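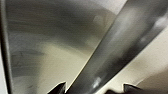

Brushed stainless steel, close up

Postora staff review tool – pre-launch inspection checklist
Site: Brernton office
Checked by: Bleddyn Ellis
Date: Friday, November 17, 2023
Result: passed with open items

Logins and access
1. Each employee has one account. OK
2. People who have left can no longer log in. NOT OK
Two old accounts from the Minivden team still worked. Closed during the check. HR to send leaver names to IT on the last working day, not at month end.
3. Managers see only their own team. OK
4. Admin rights limited to named staff. OK
There are 4 admins at present. Bellis support has a separate login that stays off until we ask for it.

Anonymous feedback
5. Names removed from peer comments before the manager sees them. OK
6. Scores hidden when a group is too small. NOT OK
The minimum group size was set to 3 on the test copy. Our policy says 5. Changed and tested again with the warehouse group – scores now stay hidden until the fifth reply is in.
7. Time stamps hidden on comments. PARTLY
Gone from the screen but still in the spreadsheet export. Raised with Bellis. Do not send exports to managers until this is fixed.

Questions and wording
8. Question set matches the one agreed with staff reps. OK
All 21 questions read through against the signed copy. One typo in the section on meetings, corrected.
9. "Does not apply" offered on every question. OK
10. No questions on health, family or religion. OK
The free text box could still bring these in. Added a short note over the box asking people to stick to work matters.

Records
11. Backup restored on a test machine. OK
12. Old reviews deleted on schedule. NOT CHECKED
Reviews should go after 6 years. Nothing in the system is that old, so the delete job had no records to work on. Look at this again with test data.
13. Privacy notice linked from the login page. OK
Link opens slowly on phones.

Open items: 7 (Bellis), 12 (B. Ellis). Item 2 stays on the list until HR confirms the new leaver process in writing.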